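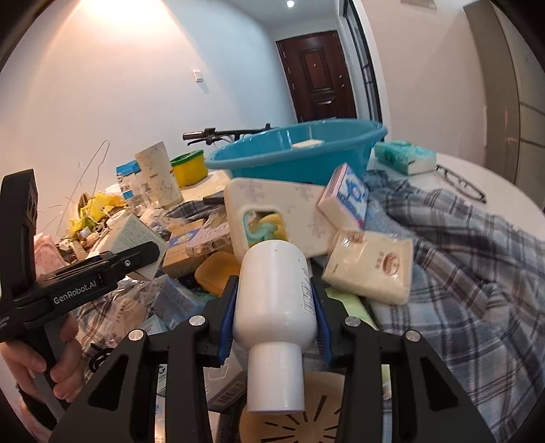 Ya-wen Liu says the right-hand tool is drifting again and that I should stop blaming the pads. She went through the width logs from the Brisine set last night and the closed reading wanders over a session, always in the same direction. Her view is that pad compression would recover overnight and this does not.

28 May 2025. Took the pair down after the household pile run and worked on the right tool first, left tool as control.

Closed reading with clean pads, ten-second hold: 5 counts above the reference I wrote down in April. Left tool: on reference. Swapped the pads side for side between the tools and the offset stayed with the right tool. So she is correct about the pads. I wiped them anyway. Soap gets into the ribs and after that a smooth plastic bottle creeps when it is held neck down, which shows up in the log as a slow close and looks a lot like drift if you only read the curve.

Next the finger arms. Screws at the pivots on the outer arm had lost some torque, the inner was fine. Backed both out, cleaned the threads, a small drop of medium threadlocker, back in to the Karunaratne sheet value. Play at the fingertip is down to where I can't feel it. Closed reading dropped by 2 counts. Not enough.

Encoder magnet after that. The cup had turned slightly on its shaft, witness mark visibly off. This is the second time on this tool and never on the left one. I suspect the shaft flat is undersize, but I have no spare shaft to compare it with. Degreased, reseated against the mark, bonded, clamped, left for 16 minutes under the lamp. Zero and span redone with the gauge blocks:

- zero: fingers closed, pads touching, no squeeze
- span: widest block, tool lying flat, trigger released
- check: middle block, approached from open and then from closed

Middle block hysteresis is 1 count, acceptable. Saved the new table under the right tool's serial and made sure the old one was renamed first. Agata Fabbri overwrote one last month and we lost the reference for the Dorkoda episodes.

Camera: lens wiped, mount bolts checked, no movement. Ran the board calibration even so, as I had the arms apart. Reprojection came out the same as before within noise. Fisheye corners are still the worst part and I left the mask alone.

Time sync between left and right: 6 ms at start, 6 ms after the long soak. Fine.

Then the log question. Of 267 episodes since the last good zero, I don't know how many carry the offset. It grows, so a flat correction is wrong for the early ones. Ya-wen wants to fit a line through the closed readings at each session start and correct from that. I would sooner flag them and let training drop the width channel. We did not settle it.

To order: encoder shaft, right side, two if Gadton will sell singles. Pads, one set. Threadlocker is nearly out.

Tomorrow: closed reading on both tools before anything is picked up, and again at lunch. If the right one has moved, pull the shaft and measure the flat. New witness mark is in yellow paint, the old one was too thin to read without the loupe.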